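Household Tips: Heating Oil Tanks and Supply Lines

Published by Latura Home Fuel Notes
2023-06-25

Most problems with an oil-fired heating system start between the tank and the burner. The checks below apply to a single above-ground tank feeding one furnace or boiler. Buried tanks have their own rules and are not covered.

Reading the gauge

A float gauge shows level, not volume. On a tank with rounded ends, a quarter on the gauge is less than a quarter of the fuel. Tap the gauge lightly before reading it, as floats stick. If the reading has not moved after a full heating month, have the float arm checked.

Write down the reading on the first day of each month and keep the figures with the delivery slips. Our own log has 467 entries and has exposed one slow leak that left no stain on the floor.

When to fill

Order in August if the tank is low. A full tank leaves less bare steel above the fuel for moisture to condense on. After a delivery, leave the burner off for 2 hours so that sludge can settle before the pump draws on it.
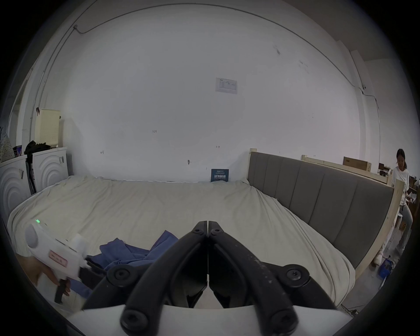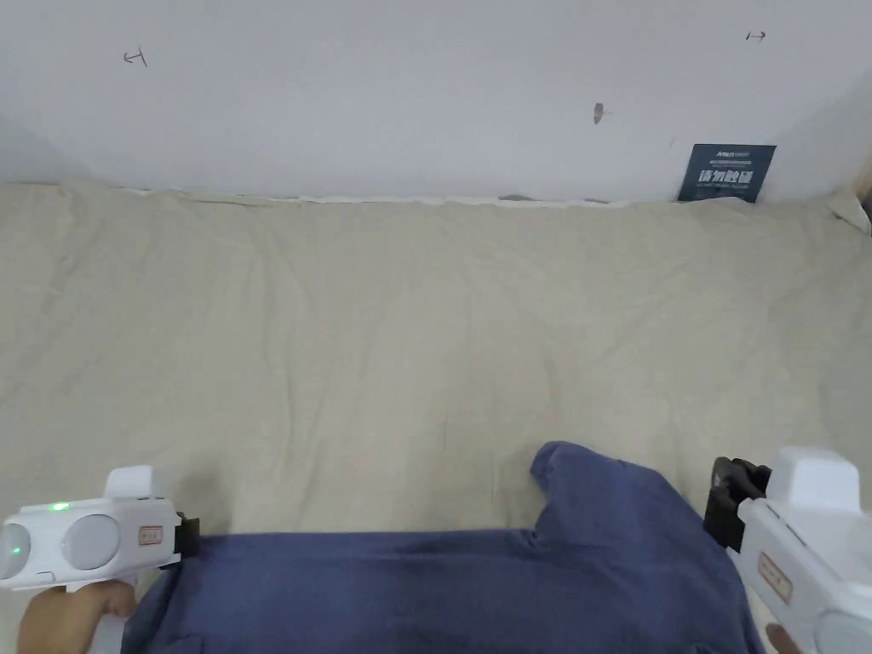 Water in the tank

Water sits at the bottom, under the oil. To test for it, spread a thin coat of water-finding paste on the last 3 inches of a clean dipstick, lower it straight down, and hold it on the bottom for the time printed on the tube. The paste changes color up to the water line. Small amounts can be drawn off at the drain valve if one is fitted. Larger amounts need a service call.

Filter

Replace the cartridge once a year, before the season.

1. Switch off the burner and close the tank valve.
2. Set a pan under the canister.
3. Loosen the center bolt and lower the bowl.
4. Fit the new cartridge and both gaskets. Do not reuse the old ones.
5. Tighten, open the valve, and bleed the air at the bleed screw.
6. Wipe the canister dry and look at it again after 20 minutes.

The Dullow and Mabuza canisters look alike but take different gaskets. Check the part number on the lid.

Spills and odor

Cover drips with clay absorbent, leave it overnight, and sweep it into a metal container with a lid. Do not hose oil toward a drain. Oil-soaked rags go in the same container, outdoors, until they can be taken to the county collection site.

Related: Bleeding a two-pipe system. Mullari nozzle sizes.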